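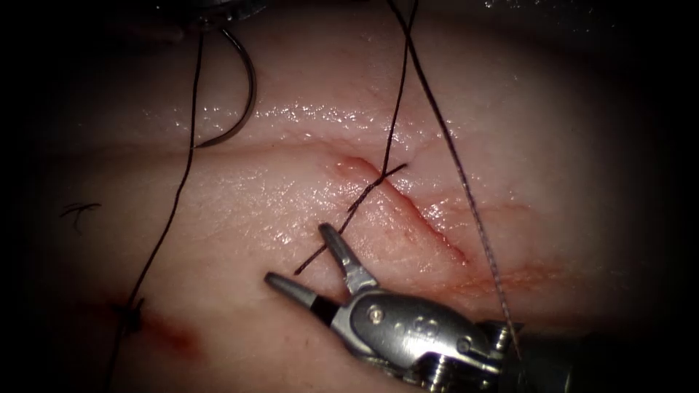
Mullholm Allotment Association
Minutes of the general meeting, April 30, 2024

Chair: Hagos Gudeta
Present: 32 members. Apologies were received from four members.

1. Minutes of the last meeting
The minutes of the December meeting were read and accepted. One correction: the plot with the broken gate is number 42, not number 24.

2. Water
The new tap on the Flirkness side is now connected. Members of the lower plots said that the pressure is weak in the evening. The chair will ask the water company to come and look. Until then, members are asked kindly not to leave a hose running without staying near it.

3. Money
The account stands at 1644 pounds. The bill for the repair of the path is not yet paid. It was asked if the rent must go up next year. After a discussion of some length it was agreed to keep the rent the same and to speak of it again in December.

4. Shed
Two offers were received for the new roof, from Zornden and from Hrynyshyn. The offer of Zornden is lower but does not include taking away the old roof. The meeting voted for Hrynyshyn, with four votes against. The shed must be emptied before the work begins. Tools without a name on them will be put on the table by the gate, where the owners can collect them.

5. Bonfires
There were two complaints from the neighbours. The rule stays as before: no fires until after six in the evening, and no painted wood.

6. Other matters
A member offered spare bean plants, to be collected from plot 4.
The waiting list was not discussed for lack of time.

The meeting was closed at ten minutes past nine.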